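Stinura Papers > Household Practice > Volume 3 > Section 3: Moving and placing flat items

3. Moving and placing flat items in a small furnished room

3.1 The two-ended carry

Flat items gave the households in our survey more trouble than boxes of the same weight. Of the 182 moves recorded in the Zollosari diaries, 59 involved a board, a shelf or a table top, and most of these were shared between two carriers. A long board is awkward for one carrier to turn in a room with furniture along the walls. With a carrier at each end, the load stays level and both long sides stay clear of door trim and curtains.

The usual hold was at the corners. Figure 3 shows it on a mint-green board held flat, with the fingers around the edges and the upper surface left mostly free.

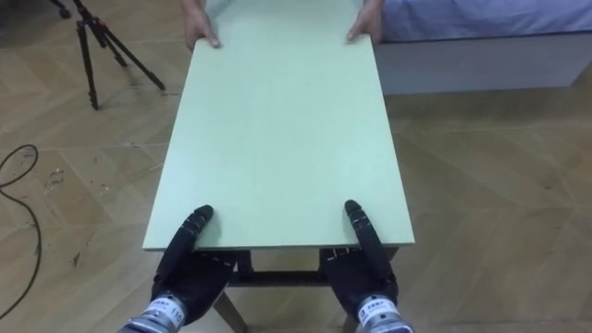
Figure 3. Corner hold at both ends of a flat rectangular board.

Corner holds have one clear advantage over holds at the middle of the long sides: each carrier can feel a tilt early and correct it with a small movement of the wrist. The cost is reach. On wide boards the arms are spread, and carriers with narrow shoulders reported tiring sooner. Ramalho tape, which adds grip along the edge, was tried in nine of the moves and made little difference on matte surfaces.

3.2 Room layout and the turning area

The route matters as much as the hold. We asked each household to mark the open floor before a move and to note anything that stood out from the walls. Large appliances were the most common obstacle, followed by beds and sofas.
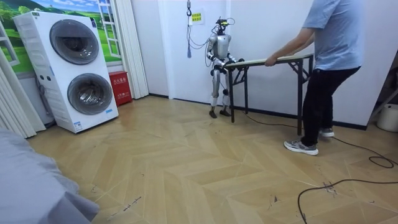
A stacked washer-dryer takes up little floor for what it does, but it is tall, and a board carried on edge can strike the doors or the side panel. Carrying flat avoids this at the price of a wider path. Folding doors and pleated curtains need similar care — a corner can catch in the pleats. Low items against the wall, such as a fire extinguisher box, are easily missed by a carrier walking backward and were added to the Vornar checklist in March.

Floor pattern had a small effect we did not expect. On herringbone floors, several carriers said they had tried to line the board up with the seams and had ended up at an angle to the wall. We now advise lining up with the baseboard.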